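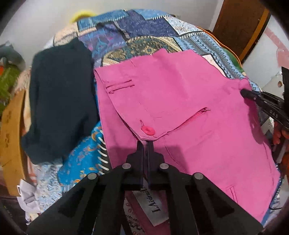 ## 3. Sorting and preparing garments

Read this section before the first wash with the Clandis garment care set. Work on a clean, flat surface in good light.

1. Tip the clothes into one heap. Take them from the top, one at a time.
2. Lay each garment flat and check every pocket, including small slit pockets and any pocket under a flap.
3. Close all zips. Pull the slider to the end of its track.
4. Check the buttons. If the thread is loose, sew the button down before washing.
5. Find the care label and follow it wherever it differs from this guide.
6. Put knitwear in the large mesh bag. Fold it loosely and do not fill the bag more than halfway.
7. Keep dark knits apart from pink and other pale cottons.
8. Turn cotton trousers and shorts inside out.

**Note:** Some labels are printed along the length of the tape. Turn the garment to read them.

**Caution:** Do not pull a flap open by its button loop. Undo the button first.

### 3.1 Marking tags

The set contains 14 Stikex tags. Fix one to the seam allowance of any garment that needs repair, and remove it before ironing.

Replacement tags are sold in packs of 200, order no. 570. Mesh bags are ordered separately.

For drying, go to section 4.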